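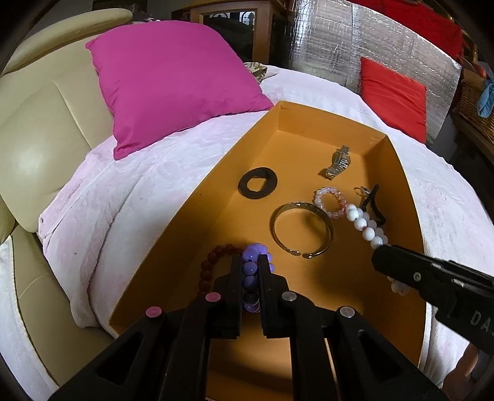

Brunside Bead Swap Returns in June, and Your Tangled Jewelry Is Invited

BRUNSIDE – I have been making bracelets at my kitchen counter for 12 years, and in all that time the question I get asked most is what to do with the ones people already own. You know the ones. They live in a drawer or a shoebox lid, wound around an old watch and a couple of hair ties, and they come out maybe twice a year when somebody is looking for something else. So I'm very happy to announce that Drenari, my little bead and repair shop, is bringing back its jewelry swap this June, and this time we're doing it over a full afternoon!

My name is Yogesh Chauhan and I run Drenari out of the front half of the old Suksawat building. Last year's swap was two hours long, which was much too short (people were still trading on the sidewalk when I locked up). This year we open at noon and go until 4 p.m. Entry is free. You bring what you don't wear, you put it on the table, and you go home with something else.

What can you bring? Beaded bracelets are the heart of it – glass, wood, plastic, stone, I don't mind at all. Cuff bangles are welcome, and so are cords with or without a pendant, and small wristwatches whether they run or not. Last year a gold-colored cuff changed hands three times before it found the right wrist. Please leave fine jewelry at home, along with anything you'd be sad to lose. We aren't set up to value things and I don't want to be the guy who let your grandmother's ring go for a string of purple beads.

A word on sorting, if you'll let me. Before you come, tip everything out on the bed. I mean it, the bed is the best place in the house for this job, because a bead that drops on a blanket stays where it dropped, and a bead that drops on a kitchen floor is gone until you move. Use a shallow cardboard tray if you have one, the kind with low sides. Pick the pieces out one at a time. Stretch bracelets should go back to their shape after a gentle pull, and if you can see the elastic between the beads, put that one aside for restringing. Hair ties can go back in the bathroom.

Restringing is the other half of the afternoon. I'll be at the back bench with plenty of elastic, and my friends from Sosar, the sewing studio next door, will be helping with clasps and knots. A simple stretch bracelet costs $4 to restring, and I'll show you how to do the knot yourself if you want to learn it. Watches are a bit different. We can take a link or two out of a metal band while you wait, but if the watch needs anything more than that I'll send you to somebody with better eyes than mine.

There are 19 spots on the restringing list and you can put your name down at the counter any time we're open. The swap table itself doesn't need a reservation, so just walk in. Kids are welcome with a grown-up, and there's a low table with big beads for them.

Anything left at closing goes into the bead jars for our beginner classes, which start up again after the summer. If you'd like your pieces back at the end, tell us when you put them down and we'll tag them.

For questions, stop by Drenari in the Suksawat building, Brunside, and ask for Yogesh.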